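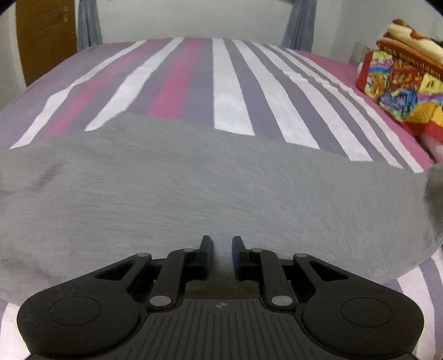 Handgreifer mit Parallelbacken: Fleecedecke rutscht beim Anheben durch – Backen oder Kamera schuld?
Gefragt am 13. Juni 2024 in: Greifer und Endeffektoren
11 Stimmen, 2 Antworten

Ich vergleiche gerade zwei handgeführte Greifer für Textilien, den Clorna und den Flumatby. Beide haben zwei Finger mit Gestänge und eine Kamera mit Weitwinkelobjektiv. Später sollen die Backen an einen Arm, vorerst führe ich alles von Hand, um Aufnahmen vom Falten und Ablegen zu bekommen.

Bei festen Stoffen komme ich mit beiden klar. Probleme machen Fleece und alles, was flach und weich auf einer ebenfalls weichen Unterlage liegt. Die Finger schließen, fassen ein bisschen Flor, und beim Anheben rutscht der Stoff wieder heraus. Von 18 Versuchen mit dem Clorna sind 11 so ausgegangen. Mit dem Flumatby habe ich noch keine vollständige Reihe.

Dazu kommt, dass ich im Kamerabild schlecht erkenne, wie tief die Fingerspitzen im Stoff stecken. Am Rand ist das Bild stark gekrümmt, in der Mitte verdecken die Finger genau die Stelle, um die es geht.

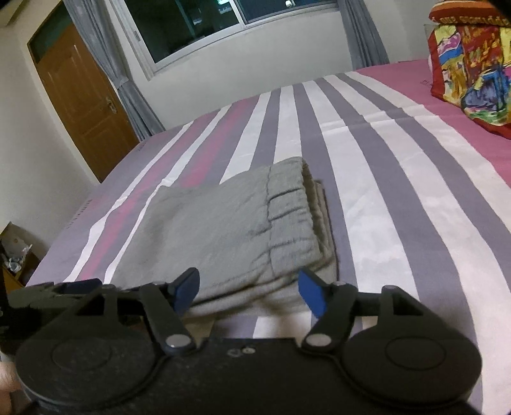
Gefaltete Sachen mit Gummibund gehen besser, wenn ich am Bund ansetze. An der glatten Seite nehme ich oft nur die oberste Lage mit und der Stapel fällt auseinander.

Meine Fragen:
Hilft ein weicherer Belag auf den Backen oder eher ein rauer?
Lohnt sich eine zweite Kamera von der Seite, oder reicht ein anderer Winkel?
Auf welcher Unterlage testet ihr? Eine Matratze gibt nach, eine Tischplatte nicht, und ich bin unsicher, ob die Ergebnisse dann noch vergleichbar sind.

Antwort 1 (akzeptiert)

Zum Belag: weicher, aber nicht dicker. Wir hatten anfangs Silikonauflagen, die waren so dick, dass die Spitzen nicht mehr unter eine Kante kamen. Mit einer dünnen Auflage und leichter Querriffelung ging es deutlich besser. Rauer Belag (Schleifpapier, Klett) hält Fleece zwar gut, lässt ihn aber beim Öffnen nicht los, und nach kurzer Zeit sitzt alles voller Fasern.

Wichtiger als der Belag war bei uns der Ablauf. Nicht mit fast geschlossenen Fingern auf die Fläche drücken. Weit öffnen, flach aufsetzen, leicht andrücken und erst dann langsam schließen, so dass sich zwischen den Backen eine Falte bildet. Die Falte greifen, ein kleines Stück anheben, kurz warten, dann weiter. Wenn ohnehin schon eine Falte im Stoff ist, nimm die.

Bei mehreren Lagen von der Seite kommen, mit einem Finger unter den Stapel. Auf einer Matratze ist das sogar leichter, weil der untere Finger eindrücken kann.

Vergleichbar sind die Werte nur, wenn beide Greifer auf derselben Unterlage laufen. Wir machen deshalb jede Reihe doppelt, einmal weich, einmal hart, und tragen sie getrennt ein.

Antwort 2

Ich würde mit der Kamera anfangen. Etwas steiler stellen, so dass man zwischen die Fingerspitzen schaut. Hat bei meinem alten Margaritis gereicht, eine zweite Kamera habe ich nie angebaut. Die Krümmung am Rand kann man mit einer Kalibrierung herausrechnen, für das Greifen in der Bildmitte bringt das aber wenig.

Den Flumatby kenne ich nicht. Beim Clorna mal das Spiel in den Gelenken prüfen – wenn die Finger seitlich wackeln, hilft der beste Belag nichts.

Kommentar zu Antwort 1, vom Fragesteller

Danke, das mit der Falte probiere ich zuerst. Dünne Auflagen muss ich bestellen, die von Cister scheinen von der Breite her zu passen. Die Reihe mit dem Flumatby trage ich im August nach.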